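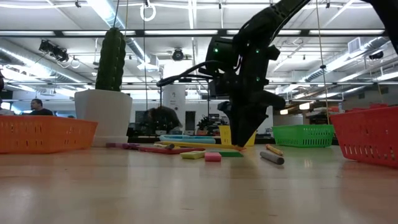

Etornam Asamoah wrote back within minutes of the last newsletter asking why on earth a stopped arm would start moving again when all anyone had done was release the stop button. Fair question! It's the one we'd been asking each other all week, and I promised a proper write-up, so grab a cuppa.

First, the good news for anyone who only heard the corridor version. Normunds is fine. He got a bump on the back of the hand from the right arm's gripper, went a bit pale, had a biscuit and was back at it after lunch. It's gone in the book as an injury all the same, small as it was, and I'd like everyone to keep treating it that way.

What happened was this. We were on cycle 2844 of the stationery sort (chalk, erasers, pencils, all the little stuff that goes into the coloured baskets) when the right arm missed a pick and closed on nothing. Normunds hit the stop. Both arms held still, as they should. He sorted out the item, stepped back, called it clear and released the button, and then saw a pencil had rolled and reached in again to nudge it. He shouldn't have, he'd be the first to tell you so, but I've done precisely the same thing and I'd bet most of you have too. The arm finished the move it had been in the middle of when he stopped it. No resume press, no beep, nothing.

The culprit is in the Cleleo controller update we put on in September. Under the old version, a stop emptied the motion queue. Under the new one the queue is kept, and there's a setting that says whether releasing the stop counts as permission to carry on. Ours said yes. I installed that update myself and I clicked straight past the page, so if you're looking for someone to be cross with, my desk is the one with the dead fern.

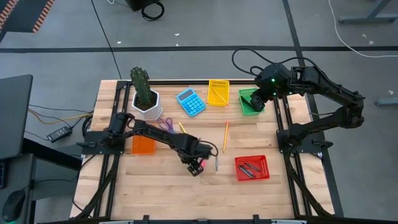

Fiifi Bawa asked whether the left arm would have done it as well, and whether we'd tested that or were just assuming. We've tested it now. Both arms share the one controller, so yes, it does the same thing every single time, and it's a bit of luck that the left one hadn't already caught somebody out. With two arms reaching over the same tabletop it's easy to watch the one that's giving you grief and forget the other one has a queue of its own.

There was a second problem hiding behind the first. The missed pick wasn't a fluke! Yaroslav stayed back with a steel rule and found the right wrist sitting 6 mm off where the controller believed it was. One of the screws on the wrist coupling had backed out, and the whole joint was creeping a little further with each run. He's refitted it with thread locker and put a paint mark across the head so you can see at a glance if it shifts. Please look at the mark before you start. It takes a second.
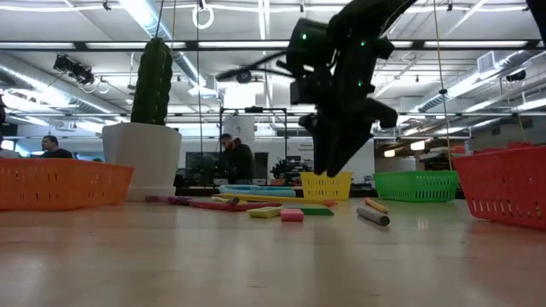

The habit I most want us to break is trusting the lights. A few of you told me you'd thought green meant the arm was idle, and I can see how you'd get there. Look at the arm over the yellow basket, fingers open just above the rim, with its little green lights glowing away. You could look at that all day and not know if it's parked or has a move waiting. On our setup green means the motor has power and no fault, and that's all it means. The only place that tells you about the queue is the controller screen, so go and read it.

So, for now:

- Stop released is NOT safe to reach in. Clear the queue on the screen, then switch off drive power, then put your hands in.
- The release setting is off on our controller, and Charoen has locked the page with a password. Ask him if you need it.
- If something rolls, let it roll. We can re-do a cycle.
- Two people at the table for any restart until further notice, one on the button and one on the screen.

Normunds and I are running a short walk-through at the table at 2 pm before the next session, and I'd love to see everybody there, including those of you who only drop in to reset the baskets. I've also written to the Cleleo people asking for that page to be made a lot harder to click past. No answer yet, and I'll put it in the next issue when it comes.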